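Right, a thread on something I've become a bit evangelical about: doing up a rented flat with almost no tools and getting your deposit back at the end. Third flat in Ultwood, so I have Opinions! 1/

Start with the walls. Everyone starts with the sofa and then lives for two years with walls they hate. You'll be looking at them every day, so give them a weekend first. 2/

Sugar soap! I can't say this loudly enough. A bucket of warm water, a capful of sugar soap and an old T-shirt took years of hallway grime off my last place (and half the colour off my sleeves, wear something old). Bottom to top, then rinse top to bottom. Roya Mirzaei taught me that order and she was right, you get far fewer drip marks. 3/

Adhesive hooks are brilliant as long as you go slowly. Wipe the spot with surgical spirit, press hard, then leave the thing alone overnight before you hang anything on it. I never wait long enough and I always regret it. 4/

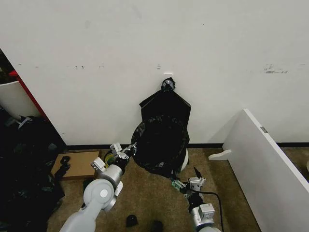
Do you need to ask the landlord before touching up paint? Ask every time, by email, and get the name of the exact shade while you're at it, there are 300 whites out there and yours will be the one you didn't buy. 5/

My agent in Clenddale sent me the tin code within the hour and even offered me what was left in the cupboard. Tester pots are fine for small scrapes. Use a bit of sponge and dab, don't brush, and feather the edges out while it's damp. 6/

Filler next. For pin holes I use the ready-mixed stuff, pushed in with an old loyalty card. Let it dry, sand it with the finest paper you can find, paint. The whole job on my bedroom wall was 12 holes and one podcast (a good one about canals, ask me for the link). 7/

Lighting!! Swap the bulbs before you buy a single lamp. Warm white in the living room, something brighter over the worktop. Keep the old bulbs in a labelled box so they can go back in when you leave. Ayman Filali wrapped his in socks and then moved house with odd socks for a month. 8/

Tell me your best renter's trick, I'm collecting them for January when my brother gets his keys and I get to do this all over again. Curtains thread next, I have so much to say about tension rods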